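Bathroom demos, week two: what moved the number

Last updated 19/07/2026

Quick one because I have a train to catch.

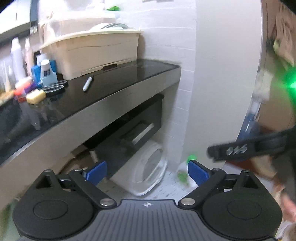 So. The question Vesna and I have been stuck on since November -- does it matter more how many demonstrations you collect with the handheld gripper, or how many different rooms you collect them in? Everybody says rooms. We wanted to see it on our own task with our own policy, which is "pick up one thing off a bathroom counter, put it back somewhere sensible."

Setup was dull on purpose. Same total number of demos in both training sets. Set one, 2 homes, lots of repeats. Set two, 13 homes, few repeats each. Same network, same training time, same everything. Vesna Vlachou ran the training, I did most of the collecting, which is why my wrist hurts.

Then tested on the arm in a bathroom neither set had seen, over in Claltinport. The many-homes policy got 86 percent of its grasps. The other one was bad enough that I stopped it early and ran it again the next morning in case I'd botched the calibration. I hadn't. Still bad.

What surprised me was where it failed. I'd have bet on the small fiddly stuff, clips and pens and so on. Those were mostly ok! It was shiny black countertops. The few-homes policy had only ever trained on matte white ones, and with a glossy top it kept going for the reflection of a bottle, fingers closing a bit low and a bit short. Senad Živković spotted it in the replays before I did, annoyingly.

Cluttered counters helped too, I think. Can't prove it, we didn't seperate clutter from number of homes, so that's a hole. Anyone reviewing this will go straight for it and they'll be right.

Other loose ends:

Fast hand motion. I was sloppy in the early sessions and a lot of those clips got thrown out by the tracking filter. Slower is better, boring but true.

Lighting -- didnt control it at all.

Next is the same comparison on kitchens, under the Harnex name if the paperwork goes through. Will post the training configs once Vesna has cleaned them up. If you've got a glossy counter and a free afternoon, email me.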